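Preheat the oven, says everyone

November 2019

Every recipe I own starts the same way. Preheat the oven. It's the first line, before the onions, before you've found out you have no onions. I've followed that line for most of my adult life and I've started to wonder who wrote it and whether they were paying their own gas bill.

I'm not a food scientist and I didn't run a proper test. I want to get that out of the way, because the last time I wrote about cooking (the post about resting meat) I got a long email from a man who wanted to see my raw data. There is no raw data. There is a kitchen in a 600 square foot apartment, an oven that came with the place, a toaster oven on the counter, and a person who has gotten suspicious.

What set me off was a recipe from the Avenach site for a baked pasta. It told me to preheat the oven, then to boil the pasta, then make the sauce, then let the sauce "sit and get to know itself," then grate two kinds of cheese, then put it all together. By the time the dish went in, the oven had been hot for so long that the kitchen windows were fogged. The recipe has 216 comments under it. I read a depressing number of them. Plenty of people changed the cheese. One left out the pasta. I didn't find a single person asking why the oven had to be on while they chopped parsley.

So I asked a few people who cook more than I do. Mudassar Afridi ran a bakery counter for years, and he looked at me as if I'd asked whether you need flour. For bread, he said, the heat has to be there when the dough goes in, and that's the end of it. Same for pastry, same for cookies, same for anything that has to puff. I believe him. I've baked biscuits in an oven that wasn't ready and they came out like coasters, with a greasy bottom. I have no argument with biscuits.

Then I asked him about a baked potato and he went quiet for a bit. "A potato doesn't care," he said.

And that's my whole complaint, really. A potato doesn't care. Neither does a casserole, or a pan of carrots, or a pork shoulder that's going to be in there until dark. But the recipe for the potato and the recipe for the puff pastry start with the same sentence, in the same tone, and I think the sentence is there out of habit. Recipe writers need the clock to start somewhere. If you begin with a cold oven, your time depends on how fast your particular oven heats up, and they can't know that. If everybody begins hot, they can print a number. Fair enough. Just say so! Tell me it's for the sake of your number and I'll decide for myself if I want to help.

The other thing I don't trust is the beep. My oven beeps when it's "ready." I bought a Løken oven thermometer, one of those hang-on-the-rack dials, and put it in the middle. When the beep went off, the needle was nowhere near where I'd set it. I gave it 10 more minutes and it got closer. The beep, as far as I can tell, means that some sensor on some wall is warm enough to be pleased with itself. The air in the middle of the box is another matter, and the pan you're about to slide in is another matter again. (Or the dial is wrong. It cost very little. I considered this, and I considered buying a second dial to check the first, and then I saw where that road goes.)

Brayan Chávez, who rents out a couple of places across town and has had to replace more stoves than he'd like, told me that in his experience ovens drift, and that most tenants never notice. They just decide they're bad at cakes. I thought about that for days. All those people who say "I can't bake." Some of them have a lying oven.

Which leads me to toaster ovens, the one piece of the modern kitchen I started out sneering at and now half defend. I held out for years. I thought they were for dorm rooms, and for people who heat up one slice of pizza and call it lunch. Then I was given one, a Drellus, secondhand, with a bent crumb tray, and I've used it nearly every day. 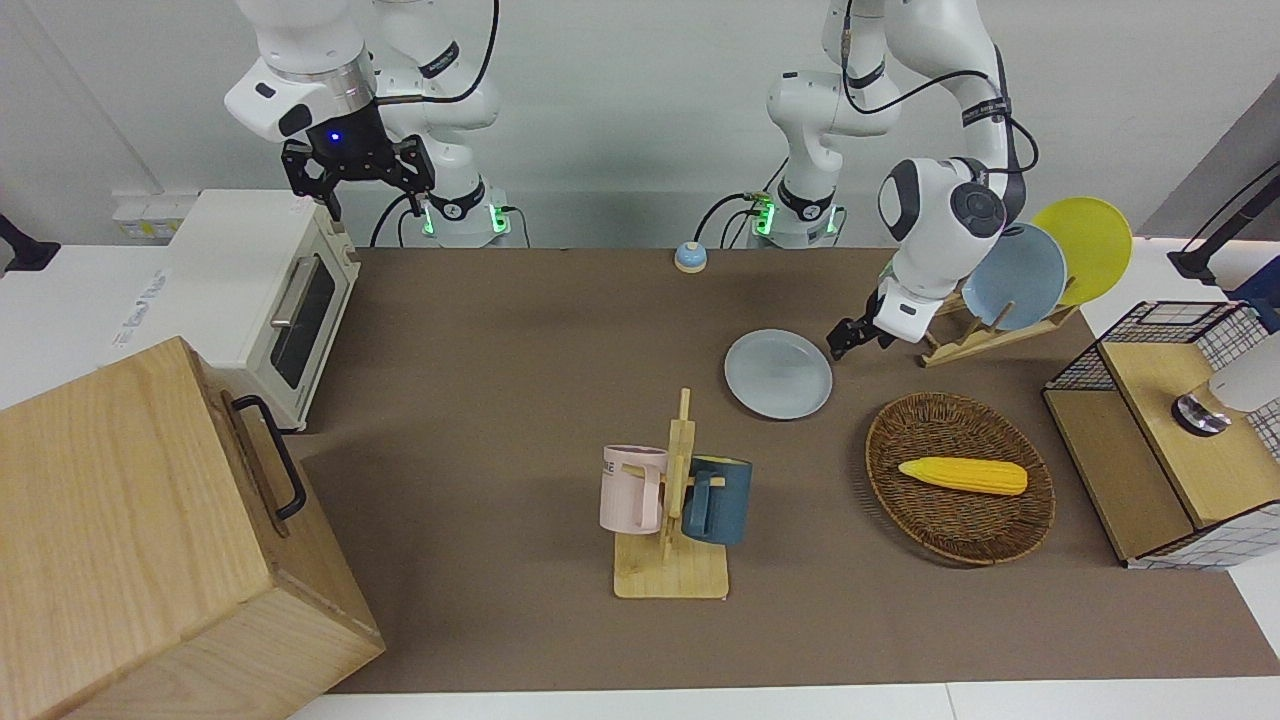
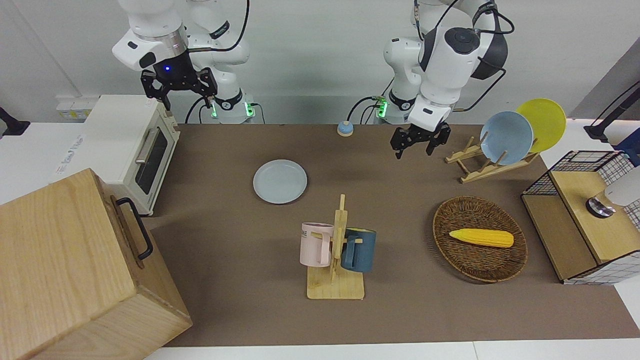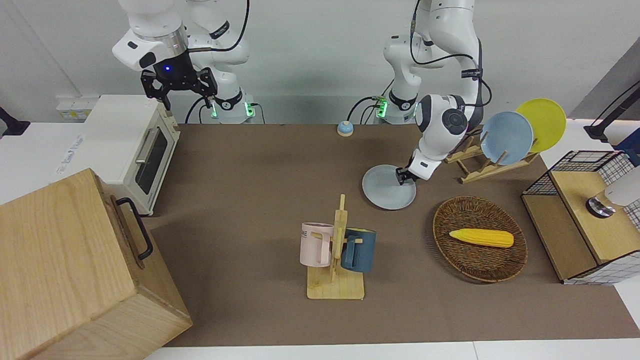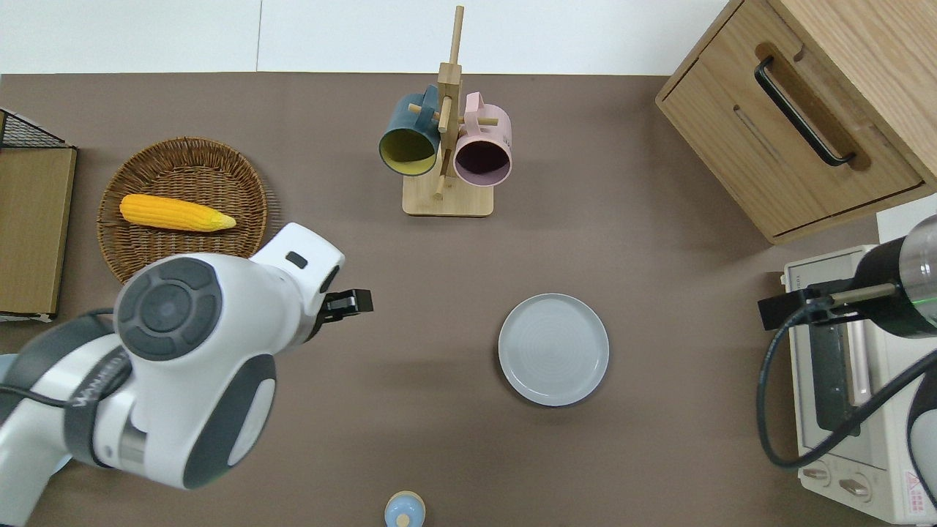 The case for the small oven is mostly just that it's small. There's less air in there to heat and less metal to warm up, so it gets going faster, and you aren't warming a space big enough for a turkey in order to melt cheese on two pieces of bread. I can feel the difference in the room. In summer it was the difference between cooking and giving up and eating cereal.

But I said I was suspicious, and I'm suspicious of this too. People who love their toaster oven love it like a dog. They'll tell you it does everything the big one does. It does not. Mine browns the back left corner and ignores the front. A tray of cookies comes out as a sort of paint chart, from pale to dark, and you have to turn it halfway and even then you're only spreading the unfairness around. Anything tall gets too close to the top and burns before the middle knows what's going on. I tried a small loaf once. I won't be describing the loaf.

And then there are the claims on the boxes. I went and looked at new ones in the store, thinking I might replace the Drellus, and stood there reading cardboard for far too long. Everything is "rapid." Everything is "even." One promised to save me time compared with "a traditional oven," and in tiny print on the side it said that results may vary with the food, the load and the model. What else is there? The cheapest one I'd consider was $100 and it had a button for bagels. I already have a setting for bagels. It's called toast, and I stop it early.

Noman Jatoi, who I used to share an office with and who is the most careful spender I've ever met, thinks I'm making a fuss over pennies. He worked out once what it cost him to preheat his oven, and he told me the amount, and I've forgotten it because it was so small. I take the point. I'm not claiming we'll all be rich. What bugs me is the waiting, and being told to wait with no reason given. If a thing costs a few cents and does nothing, I still don't want to do it. He says that's a personality trait and not a position on ovens.

Here's where I've ended up after a few weeks of doing it my way, meaning cold starts for anything I thought could take it.

Potatoes, fine. I couldn't tell them apart from the hot-start ones and neither could the two people I fed them to, though one of them doesn't like potatoes and may not have been trying. Roasted carrots were fine too, maybe a little softer, with less of the dark edge that I like. Chicken thighs surprised me. I expected flabby skin and got skin that was crisp all over, and I have a theory about the fat melting slowly, and I'm not going to share it because I made it up while washing the pan. Baked pasta was the same as ever. It's a dish of wet things with cheese on it, and I doubt you could upset it with a hose.

Frozen fries were bad. Limp, then suddenly hard. Bacon on a tray was good, and I'm told this is well known, so I'm late to something again. Frozen pizza I did once and regretted. The cheese was done long before the bottom was, and the bottom never really got there. Periklis Spanos, who lives downstairs and has opinions on pizza that he'll share through a closed door, says a pizza wants all the heat you've got from the first second, and that people who start one cold should have to eat it. I ate it.

I did run into one real problem, and it's the one the recipe writers would point to. I didn't know when things were done. The printed time was no use to me anymore, so I had to look. I had to open the door and poke the potato. For some people that's a good reason to stick with the beep, and I get it. If you've got kids climbing your legs and dinner has to land at a certain moment, a number you can trust is worth a few minutes of heating an empty box. I've got no kids and a poor sense of when dinner should be.

What I'd like, and won't get, is recipes that tell you which kind they are. One line would do it. "This one needs a hot oven," or "start it whenever." Some of the older cookbooks I've picked up do this, sort of. There's a spiral-bound one from a church in Drutthorpe that I found in a box at a yard sale, and it says things like "put in a slow oven till it looks right" and leaves you to it. Half the recipes don't give a temperature at all. The meatloaf in it is very good. The "salad ring" I've left alone, and I'd advise the same.

Meanwhile my own oven still beeps at me, and I still jump. I moved the Løken dial to the top shelf last night to see if it reads any different up there. It does, by a lot, and I've decided not to think about what that says about every cake I've made since I moved in.

Comments are open. If you're the man who wanted the raw data, the potatoes were medium sized.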